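Budgeting a two-arm cloth-handling bench

Updated 22/10/2025

Price the frame before the arms. The rail fixes the mounting positions, and moving them later means new plates and new cable lengths.

1. Set the reach. Measure from the front rail to the furthest point where cloth will lie. Add 200 mm.

2. Get the arms quoted as a pair. Travano quoted us 3430 for two, grippers included. Barta was cheaper but listed the mounting plates separately, at 198.

3. Hold back 700 for cabling, spare fingers and a second power supply. Cables at the wrist flex on every cycle — treat them as consumables.

4. Buy test cloth in several colours and weights. Feltex offcuts will do.

Both arms on our bench mount on plates along one front rail, and each can get to the cloth at the back of the table.

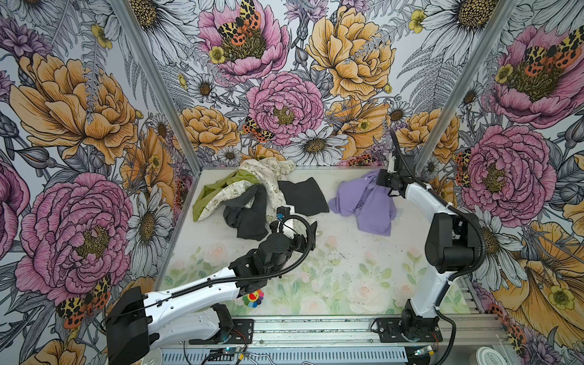 Javidlow wrote in to say that step 3 is too low for anyone running two shifts, and that spare grippers should go on the first order, as a later one carries its own delivery charge.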